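Ground station notebook – Cina beacon, bad frames on low passes

Jul 3, 2021
Print | E-mail
Reading time: 4 min
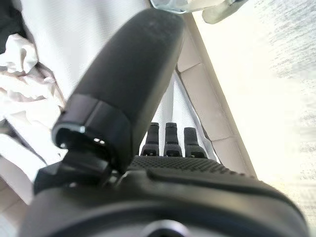 Carrying on from the last entry. The problem is still the beacon frames from Cina that arrive at Pestdale with a failed checksum. Adelino thinks it's the satellite. I think most of it is us, and after this week's log I think so a bit more.

What the log says: the decoder found 814 frames over the week, and 698 passed the checksum. The bad ones are bunched up. Almost all of them come when the satellite is below 25 degrees in the west. Passes that rise in the east and climb high are clean until the antenna has swung over and is looking down toward the road, and then the errors start. If the transmitter on board were drifting, I would expect bad frames on both sides of the sky.

Orbit is nearly 700 kilometers up, same as before. The elements I had loaded were a few days stale. I pulled new ones and ran the same recordings through the decoder with the corrected Doppler curve. It recovered a handful of frames near the middle of the passes and did nothing for the western ones. So stale elements were costing us a little and I should stop letting them sit. Put the update on the nightly job. Done, but check that it really ran, the last time I did this the job was pointing at the old folder.

Things tried on the antenna side:

Swapped the feed cable between the preamp and the wall plate. No change. Old cable is back on the hook with blue tape on both ends, it's fine to use.

Opened the weather box on the mast. Some green on the connector going to the Macedo preamp. Cleaned it and put on new sealing tape. The noise floor came down slightly in all directions. West is still worse than east by the same margin as before.

Parked the dish to the west with no satellite up and let the receiver run. There is a wide hump of noise that comes and goes. It's strong in the evening and weak in the early morning. East is flat at both times. This is the most useful thing I did all week and I should have done it first.

Ran the rotator from end to stop and back. The azimuth readout agrees with the sun check. Elevation reads a little high at the bottom of its travel. Not enough to matter with this beamwidth, but write it into the offset table anyway.

Conceição Barros asked whether the western noise was there in December, when we recorded the first passes. Good question. The old recordings are narrow, so the hump would not show up as a hump, but the noise level in them can be compared. I looked at two western passes from then and they are quieter. Gain settings were different and I didn't write them down properly, so I wouldn't lean on it. Please, everybody, write the gain in the file notes. I am including myself.

Starow has sent over their log for the same week. They see the satellite a few minutes after we do, so it isn't the same piece of orbit, but there is some overlap. In the overlap they have good frames in several places where ours are bad. That is hard to explain with a fault on the spacecraft. Adelino's answer is that their dish is bigger and would pull in a weak signal that ours misses. Fair. But our signal level on those frames is normal, it's the noise that is up.

Battery numbers from the good frames, for whoever is keeping the plot: voltage coming out of eclipse looks the same as last month. Temperature of the radio board runs warmer at the end of each sunlit stretch, which we expected with the current sun angle. One frame had a nonsense value for panel current. It passed the checksum, so the value was probably wrong when it was sent. Left it in the data with a flag. Don't delete it.

Adelino still wants to ask the operators for the high power beacon mode on a western pass. I have no objection – it would tell us something either way – but it uses up one of the command slots and I would like to have the noise sorted before asking. We agreed to wait one more week.

To do:

Log the western noise through a whole day and night, dish parked, wide bandwidth. Conceição has a script that saves a slice every minute.

Borrow the handheld antenna and walk the fence line on the road side in the evening when the hump is up.

Try the narrow filter in front of the preamp. We will lose a bit of signal. Measure how much before and after and put both numbers here.

Ask Starow what threshold their decoder uses before it calls something a frame. If theirs is stricter than ours then the two bad-frame rates can't be compared directly.

Enter the elevation offset.

The disk on the recording machine is filling up again. I moved the oldest wideband files to the shelf drive and left the decoded frames where they were. Paths in the index are updated. If you have a script with the old path typed into it, it will stop working tonight.

Print | E-mail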